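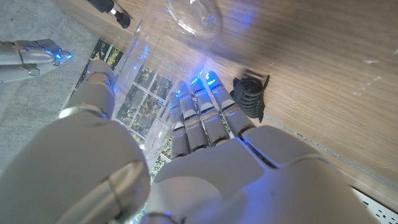
How to change planes at Skuleck without missing the second one

Skuleck is a perfectly good airport that was laid out by someone who disliked feet. If your ticket has you changing there, usually on the way to Pelov or Budon, it helps to know a few things before you land. I have made this connection more often than I would have chosen to, and I have missed it twice, both times my own fault.

Before you book

The booking site will happily sell you a 30 minute connection. Don't buy it. It can be done if your first flight is early, your gate is close and you are Emília Kollár, who runs marathons and travels with one small bag. Everyone else should look for an hour and a half, or two hours in December, when the fog comes in and the whole board turns yellow.

Check that both flights are on one booking. If they are and the first one is late, the airline has to sort you out. If you bought them separately to save a bit of money, you are a stranger who has turned up after the gate closed, and you will be treated as one.

Step 1: Pick your seat with the exit in mind

Sit near the front, on the aisle. The view is worse but you will be off the plane while row 28 is still looking for its other shoe. Keep your passport, your boarding pass and a pen on you, not in the overhead locker. The pen is for the transfer card, which they still hand out on some days and not on others.

Step 2: Ignore the first sign

As you come off the air bridge there is a large blue sign saying Transfers, with an arrow to the left. It takes you to the old transfer hall, where there is a closed desk and a drinks machine. Go straight on for another 400 metres, past the windows, until you reach a smaller sign saying the same thing. Follow that one.

Step 3: Security, again

Yes, again. Empty your water bottle before you join the queue. Belts come off, boots come off if they have a heel, and tablets go in the tray as well as laptops. The lane on the far right looks slower and generally isn't - families get sent to the left.

Step 4: Find your gate, then find it again

Gates for Pelov change late. I once sat contentedly at the right gate for flight 2158 until I noticed that everybody around me was going to Budon. Check the board when you sit down and once more before boarding. Announcements are made, but over the coffee grinder.

Step 5: Eat something

Kubíček, the bakery by the stairs, does a cheese roll that has seen me through several delays. The restaurant upstairs has tablecloths and takes its time, so save that for when your flight has been pushed back by hours.

If you miss it anyway

Go to the airline desk on the ground floor and ring the airline while you queue. Whichever answers first, take it. Ask for the next flight, then a meal voucher, then a hotel, in that order, and be nice about it. My friend Kvido Kolář once shouted his way to the front and was given a seat on the 6 am, in the middle, by the toilets.

Keep your receipts. Photograph the departures board too, with the delay showing, as the claim form asks for proof and the airline's memory can be short. Checked bags normally follow you to the new flight, but ask, and make them look it up while you stand there.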